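Re: [heritage-grains] Old millstones, worth the bother?

From: Thanasis Stefanou
To: the list
Time: 9:40 pm

Hi all,

Sorry for the slow reply, it's been shearing and school holidays at our place and I've barely sat down. I've pasted in the bit I'm answering and chopped the rest.

> We've been offered a pair of stones out of a shed near the river, thirty inches
> or so across, no frame, no hopper, one of them with a chip out of the
> skirt as big as my palm. The bloke wants 3,000 dollars for the lot and says
> they "only need a dress". Has anyone on here brought a pair back from that
> sort of condition? And would you do it again? My wife reckons we should
> buy a new Prorex and be done with it, and I can't say she's wrong.
>
> Also, does anybody still do mill bills, or do you all use a grinder now?

Well! I have done it, once, and I'd probably do it again, but I'd want to look a lot harder before I handed over the money. Get a straight edge on both faces before anything else. I took a length of aluminium box section and a torch, laid it across the stone in four or five directions and looked for light coming under. Mine were so dished in the middle that I spent most of one winter just getting them flat, and that's before I'd cut a single furrow. If yours rock on the straight edge or you can see daylight at the eye, knock a good bit off the price in your head.

The chip in the skirt wouldn't frighten me nearly as much as a crack would. A chip at the edge can be filled (ask Karamanlidis, he's on this list somewhere and has filled more of them than anyone I know of) and if it's on the bedstone it hardly matters anyway. A crack running in from the eye, I'd walk away. Tap it all over with a small hammer and listen. A sound stone rings, a cracked one goes thud, and once you've heard the difference you won't mistake it. Do this with the stone up on timber and not lying on dirt, or it'll all sound like thud and you'll talk yourself out of a perfectly good pair.

On mill bills: I started with a proper bill because I'm stubborn, and finished with a 5 inch angle grinder and a diamond cup because I'm also fifty-eight. The furrows I did with the grinder. The fine stitching on the lands I did by hand with the bill, and I do think that's worth doing by hand, the bran comes off in bigger flakes and the meal runs cooler. Please wear a decent mask, a real one with cartridges, not the paper ones from the hardware. It's the dust you can't see that does the damage. I worked outside under the carport with the wind behind me and still hosed my overalls down before I was allowed in the house.

Then there's the frame. This is what blew my budget and I wish I'd thought about it earlier. Stones are one thing, but you need a spindle, a bearing that can carry the runner, some way to raise and lower it by a hair, a hopper, a shoe, a damsel, and a tun around the lot. I priced having it made and nearly fell over. In the end I bought the running gear off a dead Fotetti (the motor was cooked but the tentering screw was lovely) and built the rest out of redgum sleepers. It weighs a ridiculous amount. It isn't going anywhere, which is just as well as I'd never get it back out the door!

Speed: mine turns at 186 rpm with the runner properly balanced, and that's as fast as I'm game to go. I did try 219 one afternoon just to see, and the flour came out warm and smelling like a struck match, so back down it went. Balance the runner before you worry about speed at all. I melted lead into pockets on the back, like the old fellas did, though I've since been told there are better things to use than lead anywhere near food, and fair enough. If I did it again I'd bolt steel plates on so I could shift them around.

For the first few hours of milling, don't eat any of it. Run cheap wheat through and give it to the garden (not the chooks, they don't want grit of that sort either). I put 30 kilos through before I stopped feeling sand between my teeth, and I was testing with a pinch each time, which my dentist has opinions about.

As for whether you ought to just buy the Prorex, your wife may well be right, if what you want is flour. They're tidy, they're quiet, you can get parts. I used a little Steso on the kitchen bench for years and never had a bad word to say about it. But if you're the type who reads this list at ten at night, you might want the stones.

One more thing I meant to ask the corn people. I've been milling yellow dent since October and I can't get the grits to come out even, I get lovely big ones and then a heap of dust and not a lot in between. I've tried opening the stones right up and then a second pass closer in, which helped a bit, and sieving between passes, which helped more. Is it my moisture? The grain's been in the shed in drums and I haven't got a meter that goes low enough to trust. If somebody has a setting that works for polenta on flat stones I'd be very grateful to hear it.

And if you do go and look at that pair, take some photos of the faces with the light coming in low from the side and post them up. I'm happy to have a squiz and tell you what I reckon of the dress.

Cheers,
Thanasis

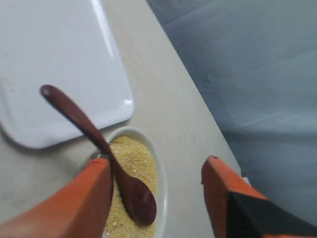 PS I've still got the bill and two spare tips in a box under the bench, and you're welcome to borrow them if you cover the postage. They're heavy little mongrels so it won't be cheap.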